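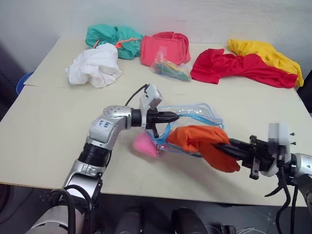
3.2 How location scouting shapes the shooting schedule

We were delighted by how much the production paperwork had to say. The archive at Halis holds 2867 call sheets from small and mid-budget features, and 139 of those productions kept their scouting notes in the same folders. Reading the two side by side let us follow a place from the first phone call to the last day of filming, something earlier studies of regional film work (including our own!) could only guess at.

The strongest pattern is also the simplest. Productions that locked their main location before the script was final changed their schedules far less often. In the Jonunell sample, 85 percent of late changes came from scenes whose setting was still open when the crew was hired. Weather, which we had fully expected to lead the list, came well behind, and cast availability behind that.

Figure 4 plots schedule changes against the date of the location agreement. The steep part of the curve falls in the last 5 weeks before shooting, and we find its shape remarkable: a production that signs inside that window can expect up to twice as many revised call sheets as one that signs earlier. The features shot near Melnychuk are the exception. Most of them used a single farmhouse and its outbuildings, so a late signature moved very little around.

Figure 4. Revised call sheets per production, by weeks between location agreement and first shooting day. Productions with more than one unit are left out.

Scouting notes tell a richer story than the contracts do. The Arnell folders are wonderful on this point, full of remarks on truck parking, church bells, school hours and which neighbor owns a loud dog. Many of these remarks turn up again months later as small print on a call sheet, sometimes word for word. We coded each one by topic and by the scene it affected; the coding rules are in Appendix B. Sound problems were noted early and acted on late, a gap we return to in Section 4.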